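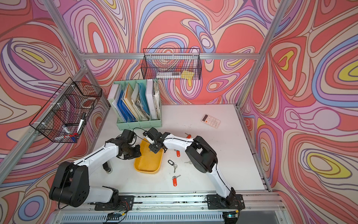

Tenants at Gratar Court have asked why the key exchange at Nomellow needs a tray at all, given that each key already carries a tag. One reply, sent in from Tridard, was that tags identify a key but do nothing to stop it sliding off a counter.

Nomellow has now put the point in writing. From September 21, 2021 all keys handed in at the Gratar Court desk go into a shallow plastic tray with rounded corners before they are logged. Red tags stay in use for flat keys. Keys on a plain ring are accepted but must be matched to a tag by the end of the day.

The store holds almost 1,000 keys, of which 933 are tagged. The rest are mostly cellar and meter cupboard keys, cut in May when Karimi replaced the locks on the lower floors. 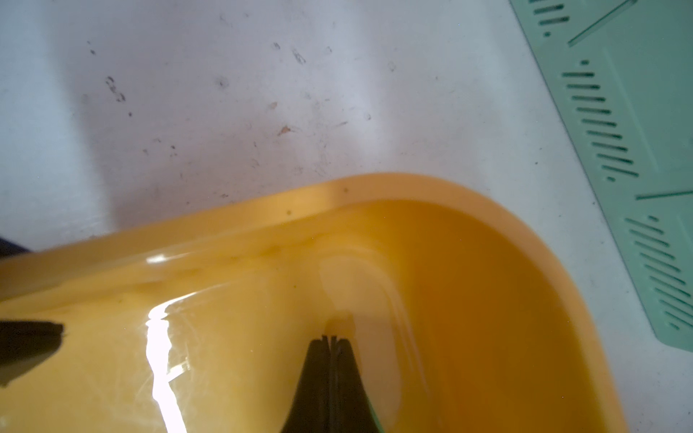

Nomellow Bulletin – Issue 482 – Page 9

Trays are yellow, so that a dark or silver key shows up against the base. They have no lid and no dividers. Desk staff are asked to empty them before closing and to wipe the rim and base with a damp cloth – solvent cleaners cloud the plastic.

Spare trays can be drawn from the Tridard store on the usual form. Lost tags should be reported to the desk with the flat number only, not the full address.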